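3.2 Materials for the sorting task

The blocks used in the Edside sessions were chosen because the colour and the shape do not give the same answer. A person who sorts by colour must separate the two stars, and a person who sorts by shape must put red and green together. Figure 2 gives one layout on the wooden board, with the red star close to a red cylinder and the green star near the middle of the board. 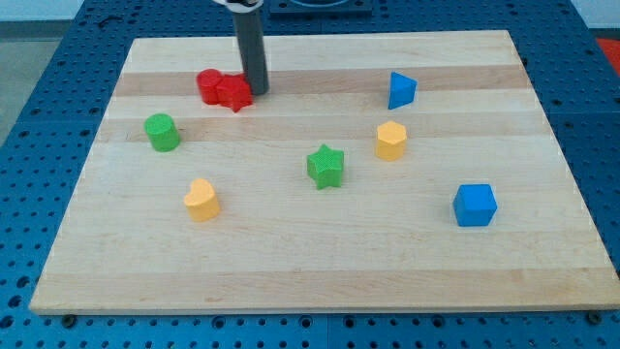

Figure 2. Layout with red, green, yellow and blue blocks. The yellow heart and the yellow hexagon share a colour but have different shapes.

3.3 Procedure

Each layout was kept for 2 minutes before sorting began -- the same interval as in the Jaltetti study. In total we used 12 layouts. The order was changed every Wednesday, and the board was not turned between trials.

Related items
Shape before colour: notes from Trasoveck
The Horgan block set in early classrooms
Sorting by hand at Jaltetti

2,503 views
147 shares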